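How long to boil corn on the cob for a group?

Posted by Fistutley in Food and Cooking

We're having a shared lunch at work in April and I've been put down for corn on the cob. I've only ever done it at home for two of us. There is a hob in the kitchen and one big pan. Do I salt the water, and how long does it need? Some packets say three minutes and some say ten.

Sobia Kakakhel
Don't salt it. I find the skins go tough, so I put salt on with the butter afterwards. Get the water to a full boil, put the cobs in and start timing when it boils again. Five minutes is plenty for fresh ones. Frozen ones want eight – check the packet.
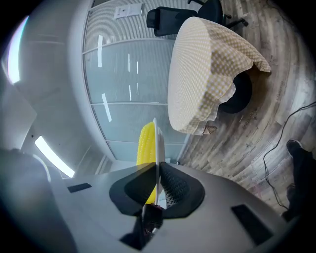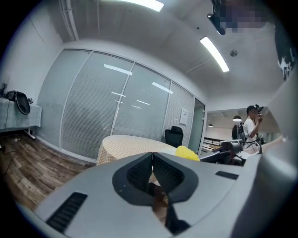
Can the cobs be cooked before everyone arrives?
Up to an hour before is fine. Drain them, wrap them in foil while hot and keep them in a covered dish with a towel over it.

Noman Hayat
I do mine in the oven, 175 degrees fan, wrapped in foil with a bit of butter for half an hour. You can fit more in than in a pan. Turn them once.

Darkandale
microwave. leave the husk on, four minutes each, done

Fistutley
Thanks all. The oven there is tiny, so I'll boil them in batches and use the foil. Will cut them in half as well so they go further.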